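Section 3: Setting Up Your Farnska Table Booth Indoors

If you've already read Section 2 you have all your parts sorted and you know your long rails from your short ones. If you skipped it (I would have too), go back and at least look at the parts list, because I'm going to use the names from it and I'm not going to stop and explain what a heel clip is.

I've been selling prints and cards out of this booth for a good while now, in school gyms, church halls, a brewery, and one very drafty ice rink. The steps below are the order I do things in. The leaflet in the bag has a different order. It works fine if you have two people. Mine is for one person with a hand truck and a coffee.

Give yourself 60 minutes the first time. You'll get faster!

Before you unload

1. Find your spot and stand in it. Check the number on the floor or the wall against the number in your email. I once built the entire thing in somebody else's space and had to walk it down the aisle piece by piece while people ate donuts and watched.

2. Find your outlet. Ask who else is on it. If the answer is the popcorn machine, ask for another one.

3. Look up. You need 80 inches of clear height for the back frame with the sign on top, and basement halls love to hang a pipe right where you want your sign. If it's too low, leave the sign rail off and clip the sign to the table front with two heel clips instead. It looks fine down there.

Note: Some halls want rubber feet on everything. The booth comes with gray ones. Put them on at home, since they're tight and you'll want to warm them in your hands for a minute first.

The back frame

4. Lay both uprights flat on the floor, button side up, with the feet toward the aisle. Slide the bottom rail in until both buttons click. You should hear the click. If you only feel it, push again.

5. Do the same with the top rail. Leave the middle rail alone for now, even though it's sitting right there looking useful.

6. Stand the frame up. Crouch, grab both uprights at knee height and walk your hands up. Don't grab the top rail and pull, or it will pop out and come down on your head. (I have a small scar and a strong opinion.)

7. Swing out the back legs until the braces go straight, then push down on each brace until it goes a tiny bit past straight. That little extra is what locks it.

8. Now add the middle rail, at whatever height suits your stuff. For cards I use the third hole from the top. For framed prints I go one lower so people aren't staring up at them.

CAUTION: Keep your fingers off the brace hinge when you lock it. It pinches, and it pinches hard. If kids are helping, give them the tablecloth job.

CAUTION: Do not hang anything on the frame until the sandbags are on the back legs. One bag per leg. The bags ship empty, so fill them at home with play sand or pea gravel, and check the zippers before they go anywhere near the inside of your car.

The table

9. Unfold the table on its side, lock all the legs, then flip it over. It's heavier than it looks, so tip it up on the long edge and let the legs come down by themselves.

10. Push it in until it's a forearm's length from the back frame. You want room to stand behind it and room to turn around with a box in your arms. If your space is shallow, turn the table sideways and make an L. I do this more and more, and I think people find it easier to wander in.

11. Put the cloth on. The seam goes at the back and the long side faces the aisle. Tuck the front corners under like you're wrapping a present, and pin them from inside with the big safety pins in the side pocket. Any extra fabric at the back is where your empty boxes are going to live, so leave it hanging.

Note: If your cloth came out of the bag with hard creases, a spray bottle of water and ten minutes of patience will take out most of them. Fold it over the tube next time. I say this every time and then I cram it in the bag at closing like everybody else.

Lights

12. Clip one lamp to each end of the top rail, pointing in toward the middle. The 300 lumen bulbs in the kit are plenty for cards. If you sell jewelry you'll probably want something stronger, and you'll want it closer.

13. Run the cord down the inside of one upright and hold it with the hook-and-loop straps, then straight back to the outlet. Tape anything that crosses a spot where people walk. Use the cloth kind of tape, which peels up clean. Duct tape leaves goo and the hall will remember you for it.

CAUTION: Check each bulb label against the limit printed inside the lamp shade before you swap it. Let the lamps cool before you pack them.

Card reader and cash

14. Turn the reader on and run a test sale for a dollar before the doors open. Then refund yourself. If the hall Wi-Fi has a login page, your reader may not be able to get past it, so have your phone hotspot ready to go.

15. Put the cash box on the shelf under the table, never on top. I keep a float in small bills and a roll of quarters. Somebody always pays for a two-dollar card with a fifty, and it's always the first customer.

16. Tape the price list down at both ends of the table. People who are shy about asking will go look for it, and people who aren't shy will ask you anyway while leaning on it.

Floor displays and the odd stand

17. The booth doesn't include floor stands, so this part is about whatever you bring yourself. Hall floors are hard on plastic and plastic is hard on some hall floors, so put a cloth down first and do your building on top of it. Any old dark sheet is good. It's also the best way I know to keep track of little screws, which otherwise roll under the next booth and join their society.

18. Sort out the base and the pole before you add anything tall. Give the pole a gentle wiggle. If it leans, take it out, turn it a bit, and seat it again before you reach for the tape. 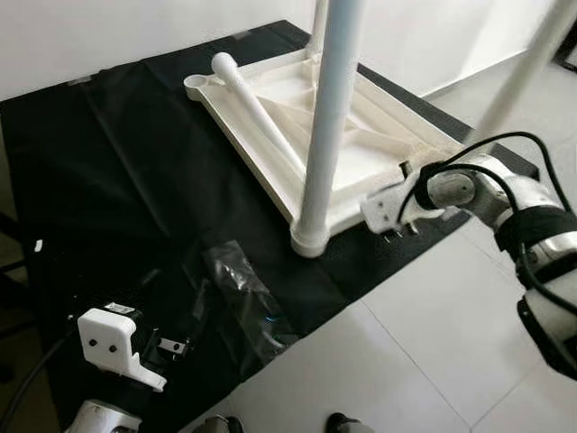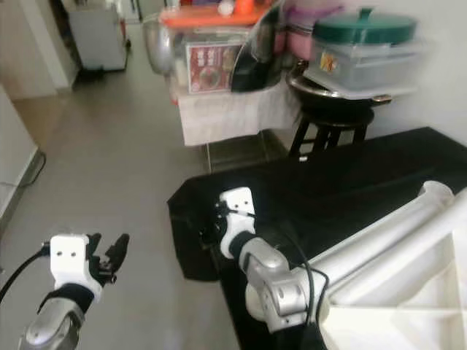

A white base with its pole up on a black cloth in the first one, and more of the dark fabric against light gray tile in the second.

19. Lift a finished stand by the base when you move it to its place. Lifting by the pole is quicker, and it's how I lost a very nice spinner rack in September. The base stayed on the floor. The rest came with me.

20. Keep floor stands inside your own lines. A stand that sticks out into the aisle gets bumped by strollers all day, and the organizers will come by and ask you to pull it in just when you finally have a crowd.

21. Shake out the cloth, fold it, and stash it behind the table. You'll want it again at closing for the same job in reverse.

Last look before doors

22. Walk around to the front and stand in the aisle like a customer. Is the sign straight? Can you read the prices? Is your lunch on the table? (Mine usually is.)

23. Give the back frame one firm push at shoulder height. It should rock a little and settle. If it keeps going, a brace isn't locked or a sandbag is sitting on the floor beside the leg and doing nothing at all. Fix that before you hang one more print.

24. Take a photo of the finished booth with your phone. Next time you set up you won't have to remember which side the lamps went on, and if you apply to a juried show they'll ask for one anyway.

If something isn't right

The button won't click into the hole. The rail is in upside down. Turn it half a turn. If it still won't go, there's grit in the tube, so knock the end against your palm and try again.

The frame wobbles only on one side. Uneven floor, almost every time. Fold up a piece of cardboard and slip it under the foot on the low side. The 3 plastic shims in the side pocket are meant for this, but they skate around on polished floors and I've gone back to cardboard.

The sign sags in the middle. Move the two inner clips closer together and pull the outer ones out toward the ends. If you have a heavy cloth sign, add a dowel through the bottom hem.

The lamps flicker. Wiggle the plug first. Then check whether it happens every time somebody nearby runs a kettle. If so, you've found your popcorn machine.

A brace feels stiff after a damp weekend. Wipe it dry and open and close it a few times. A dab of dry silicone helps. Don't use cooking oil, even if the guy at the next booth swears by it, because it picks up dust and ends up on your tablecloth.

Packing up is in Section 4. Please don't start from memory the first time! The bag only closes if the long rails go in first.

Guide written by Joris Visser for Farnska booth owners | Contact | © Farnska | Back to top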